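About Us – Korletey Robotics Club

Print this page | E-mail to a friend

The Korletey Robotics Club belongs to the Kakemdale Technical School. We are students of the upper classes who like to make machines move, and we come together after the last lesson, at 4 in the afternoon, in the computer room on the second floor. Our teacher and adviser is Mr. Kwadwo Sulemana, who teaches physics in the morning and stays with us until the gate is closed.

How we started

The club was begun by Bernice Appiah and Nii Akpalu when they were in their first year. At that time there was no robot in the school. They had one old laptop and a line-following car which they built from a kit, and the car did not like the floor of the corridor. It followed the cracks between the tiles and ignored the black tape. They painted a new track on a board, and this board still hangs behind our door.

Today we are 17 members. Bernice and Nii have finished school, but Nii still answers our questions by e-mail, mostly late in the evening.

What we do

We have two groups. The first group builds small wheeled robots for the Plemberg Cup, which takes place in December. Selorm Annan leads this group. Last time we came to fourth place, and we lost many points in the turning task, so this year the group is working the most on the wheels and on the battery holder.

The second group works in simulation. A real arm of the kind used in laboratories is far above the money of our club, therefore we program an arm on the screen. Mansa Issahaku leads this group and she has written most of our guide for beginners. In the simulation we can let the arm make the same movement the whole night, and if it knocks something over, we only press reset.

The project of the simulation group is called Tandwood. It is a kitchen task. The arm should find an object on a counter, take it with the gripper and put it in another place which we choose. We have now 370 saved attempts. Not all of them are good, and we keep the bad ones also, for the reason that Mansa wants every new member to watch some of them and explain in writing what went wrong. Very often the fingers come down at a wrong angle, or they close too early. Thin objects are the most difficult for us.

Who can join

Every student of the school can join. You do not need to know programming before. New members learn first to move the arm by hand commands, joint by joint, and after this they write a short program of their own. We ask you to come regularly, to save your work with your name in the file, and to not change the settings of another member without asking.

There is no fee. For the trip to Plemberg we ask the parents for help with the bus, and Mr. Sulemana sends a letter home in good time.

Visitors

Parents and younger students are welcome to see what we are doing. Please speak first with Mr. Sulemana at the physics room. If you come while the simulation group is at work, ask Mansa to let you try the controls. Many of our members joined us after such a visit.

2 comments | 17 shares

At present the simulation group is busy with the counter task, and a new member can take part in it from the second meeting. 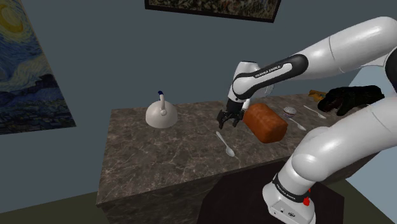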